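The cheese that sleeps in the bog

8/3/21
Words: Muireann Ní Bhriain

Smell first. Before the lid is even off. Wet earth, old rope, something like the inside of a church. Then the knife goes in and it's all butter and hazelnuts and you forget you were ever worried.

This is Budar, a hard ewe's milk cheese that spends its last months buried in peat. Not near peat, not smoked over it. In it. Wrapped in cloth, lowered into a hole, covered over and left alone until somebody remembers where the hole is.

The Mac Mathúna family have been at it for three generations, on a wet slope above the village of Prellitz, where a grandfather who married in brought his bog habits with him. Back home they'd buried butter. Here there was no butter to spare, so he buried cheese. His wife thought he'd gone soft in the head. She ate it, though. Every winter.

175 wheels a year. That's the lot. A supermarket would get through it in a morning.

I went up in July, when the holes are dug. Rain sideways. Borrowed boots, one size too big. The cheeses come out of the cellar looking ordinary enough, pale gold, a bit greasy to touch, and get a double wrap of linen that has been boiled in whey. The linen matters, I was told, several times. Cotton rots. Somebody tried cotton once and they still talk about it. 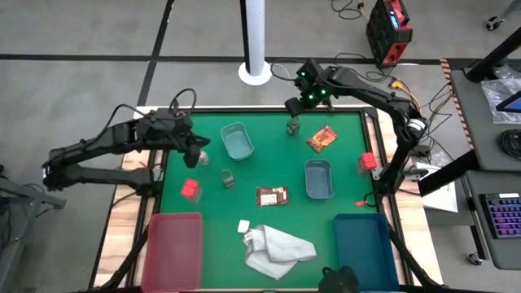

Then down they go, flat side to the bottom, and the wet turf is packed back by hand. No spade for this bit. A spade leaves air, and air means mould of the wrong sort, the pink sort, and a pink cheese goes to the pigs.

What the peat does in there is the question everybody asks. It's cold, it's sour and there is next to no air in it, so the rind tightens up and the inside carries on ripening at a crawl. The taste that creeps in from outside is harder to pin down. Moss, a bit. Iron. One shopkeeper told me it tasted like licking a gate, and then ordered four more wheels.

Price? Steep. A whole wheel weighs 3 kilos and a shop in the city will ask 800 for it, in the local money, more if it's from the lower holes. The lower holes are wetter. People argue over whether they are better. I tried both side by side and would of said the upper, for what it's worth, but I had a cold coming.

There are copies, naturaly. A dairy two valleys over sells a thing called Zutar, aged in plastic tubs of bagged peat from a garden centre. Nearly 3000 wheels last year. It isn't bad. Bit flat, bit salty, fine on toast. The family won't say its name at table — they call it "the tub".

How to eat the real one. Thin, thinner than you think, and at room temperature. An hour out of the fridge at least. Brown bread, no butter. A sour apple if there's one going. They drink black tea with it up there, very strong, and I've tried it since with red wine and with cider and gone back to the tea. Don't cook it. I melted a corner over potatoes and the kitchen smelt of pond until the next day.

Scrape the rind but don't bin it. It goes into bean soup, whole, and gets fished out before serving. The dog at the farm has views on who should get it after that.

The last wheels from the autumn lifting usually go in the first week, mostly to people who have been buying them for years and just turn up at the gate with a bag. Cash only. Ring first, the road floods.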